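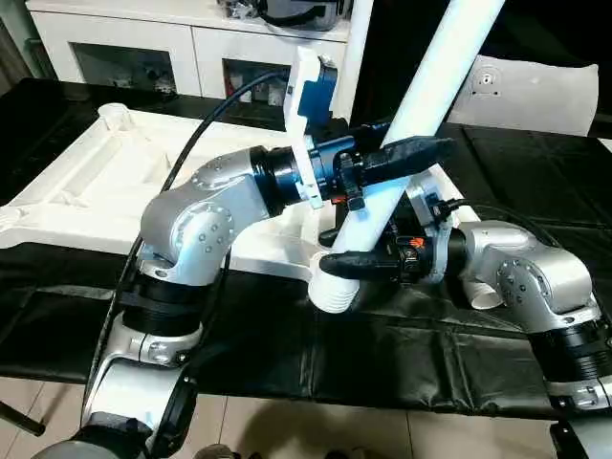
What is the correct way to put together a plastic stool with push-in legs?
Place the seat upside down on a covered table, start each leg by hand in its socket, and press it straight down until it stops.

That method is now the standard procedure for the Musivus, a white plastic stool sold in parts by Ornstead furniture maker Kong. The company posted a revised assembly sheet on 2026-10-16. The new sheet applies to all stools sold to date, a total of 3,135 units, and no replacement parts are needed.

The earlier sheet told buyers to stand the legs on the floor and lower the seat onto them. According to Kong, this let one leg seat fully while another was still at an angle. The leg could then bind partway into the socket and feel tight when it was not fully home.

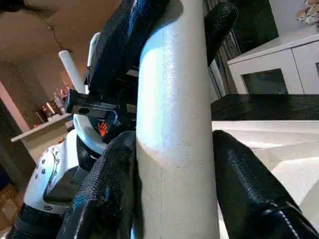 Under the revised procedure, the leg is held upright over the socket and lined up before any force is applied. Pressure should go straight down the length of the tube. Side-to-side rocking is no longer allowed at any step, and neither is a steel hammer. A leg that binds should be pulled out, turned slightly and started again.

"Most of the returned stools had nothing wrong with the parts," said Ok-hee Baek, product engineer at Kong. "The legs had gone in crooked. When we took them out and put them back in straight, they passed."

The rated load remains 200 pounds. Kong said it repeated its load test on stools built with the new method, and that the sample stools completed 4,000 cycles without a leg working free.

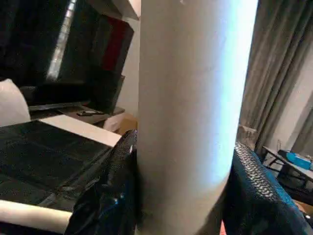
The sheet also covers the work area. The table should be flat and wide enough to support the whole seat, with a cover to protect the top surface from scratches. Loose parts should be kept within reach but away from the seat. Grease, soap and glue should not be used in the sockets.

Once all legs are in, the stool is turned over and set on a level floor. The user presses on each side of the seat in turn and checks for rocking. If the stool rocks, the legs are to be pressed in again before anyone sits on it.

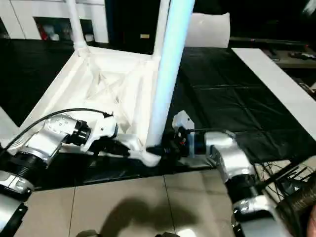
Taking the stool apart follows the same steps in reverse. Kong advises gripping the leg close to the seat and pulling straight up. The company sets a limit of 3 full removals per leg, after which the fit may loosen.

Printed copies of the sheet will be packed with new stools starting in November. The Kong store in Tremville will hand out copies at the service counter until then.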